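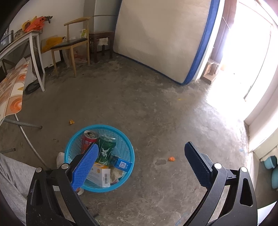

4.2 Equipment planning

The budget for the tidying task was fixed before the homes were chosen, and this caused us some difficulty. Our first plan foresaw one Idholm arm on a mobile base and two hand-held grippers for recording. After the visits in June we changed the order: the arm was postponed, and the money went to 16 hand-held grippers and a stock of spare finger pads. Pads are the part which wears out first – we allow 20 pairs for each home.

The objects also influenced the choice. Light cartons and drink cans, as in Figure 3, are wider than most parts in the Drukora test set, so the opening of the fingers had more weight in our comparison than the grip force.
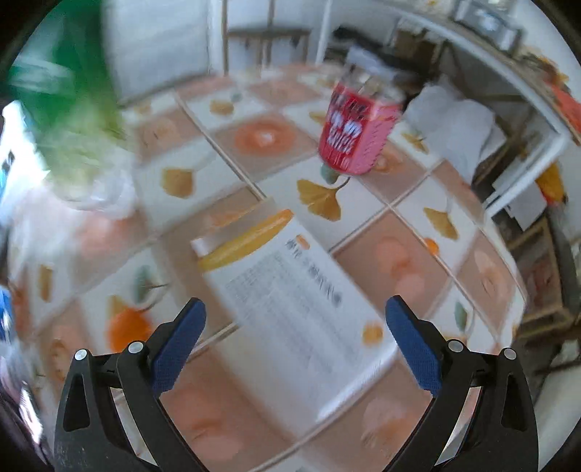

Figure 3. Carton between the open fingers, with a can farther back on the table. Source: Clako field recordings.

For the purchase of the arm we now require that it accepts the same fingers as the hand-held tool. Two of the offers did not meet this condition and were removed from the list. The remaining offer, from Nasr, includes the adapter plate but not the training of staff, and we put this in a separate budget line. Roughly 80 percent of the total is spent before the first robot trial, so a late change of finger shape would be expensive.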